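The Second Hand

Henok Dinsa came to the apartment at nine in the morning, and Gebremedhin was already sitting at the green table with the two grippers in his lap. He had not slept much. The new numbers had come from Cirnico in the night, and they said that the method did not work.

"How bad?" asked Henok.

"Of 130 tries, the arm picked the right thing in 49."

Henok took off his shoes and sat down across from him. Outside, a truck from the market was unloading and the driver was shouting at somebody. It was October, and the light came early into that room and left it early too.

The idea belonged to Gebremedhin. All the other groups taught their arms with clean demonstrations: one object, one table, one calm movement from start to end. He had proposed that a person should hesitate. The hand should go toward one object, stop, change its mind, and go to another. In this way, he wrote in his plan, the arm would learn what a choice looks like, and it would be able to correct itself when it was wrong. Palamarchuk, who led the laboratory, had read the plan two times and given him until the end of the month.

"Show me how you do it," said Henok.

Gebremedhin stood up and put his fingers into the handles. He brought the gripper down over the table, slowly, until the jaws were on both sides of the little yellow jar.

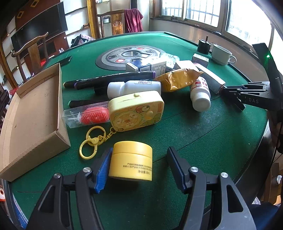 He waited there. Then he lifted the gripper, moved it to the white medicine bottle, and closed it.

"Again," said Henok.

He did it again. He did it 35 times, first to the keychain and then to the marker, first to the bottle and then to the jar. Henok wrote nothing down. He only watched, with his chin on his hand, as he used to watch the chess players behind the bus station when they were students.

"You are lying," he said at last.

"Excuse me?"

"With your hand. You know from the beginning that you will take the bottle. You go to the jar like an actor goes to a door. Always the same speed, always the same stop. The arm is not stupid. It learned that the first object is never the right one."

Gebremedhin looked at the table for a long time. Then he gave one gripper to Henok, and he kept the other.

"So I should not know," he said. "You will tell me the object, but late. When I am already moving."

They worked until the afternoon. Henok called out the names in no order, sometimes early, sometimes when the jaws were almost closed, and sometimes he did not change the object at all. Gebremedhin made real mistakes. He went past the jar and had to come back. Once he became angry and asked for tea, and Henok said "keychain" in the middle of his sentence, and his hand went there before he understood the word.

By four o'clock they had 82 recordings. He sent them to Cirnico and asked for a new training, with nothing else changed, the same arm and the same test.

"If it is better, whose method is it?" asked Henok, looking for his shoes.

"We will write both names."

"Mine second."

"Yours second," said Gebremedhin. He picked up the gripper once more and held it open above the table, and he waited for his friend to say a word.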